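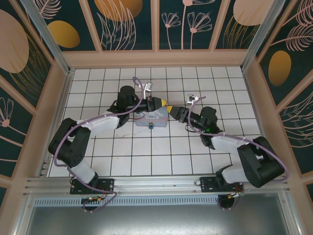

Kesdale Fan Pages: Your Questions

Print this page | E-mail this page

I've been writing up Kesdale since the very first episode, and my inbox fills up with the same handful of questions every week. So I finally sat down and answered them!

What is Kesdale, anyway?

It's a half-hour soap set in a harbor town, mostly following two families — the Acharis, who run the ferry, and the Ekbergs, who own pretty much everything else. Episode 1074 just aired, so yes, there's a lot of it.

Do I have to start from the beginning?

Please don't! I'd jump in at episode 960, the night of the ferry auction. Almost every story running now grows out of that one, and the characters spend so much of it yelling about the past that you'll be caught up by the credits.

When is it on?

There are five new episodes a week, with a break in February. I get a bit lost during the break and usually end up rewatching the hotel fire.

Is the oldest Ekberg son really dead?

We saw a coat and an empty boat. I've watched soaps long enough to want more than a coat. My money's on him coming back for the wedding, but I've been wrong before (I swore the twins would turn out to be cousins).

What's Purnido?

The café where everybody overhears everybody else. If two people in Kesdale have a secret, they'll order coffee at Purnido and discuss it at full volume.

Why did they recast the younger Achari daughter?

I don't know, and the show hasn't said. I missed the old one for four episodes or so and then the hospital scene completely won me over.

Will you warn me about spoilers?

I hold recaps until the day after an episode airs, and the headlines stay vague. The comments are another story — scroll carefully.

Can I send in a theory?

Yes, please do! Long ones are fine. Tell me which episode you're up to so I don't ruin anything when I write back.

Last updated September 27, 2026

Print this page | E-mail this page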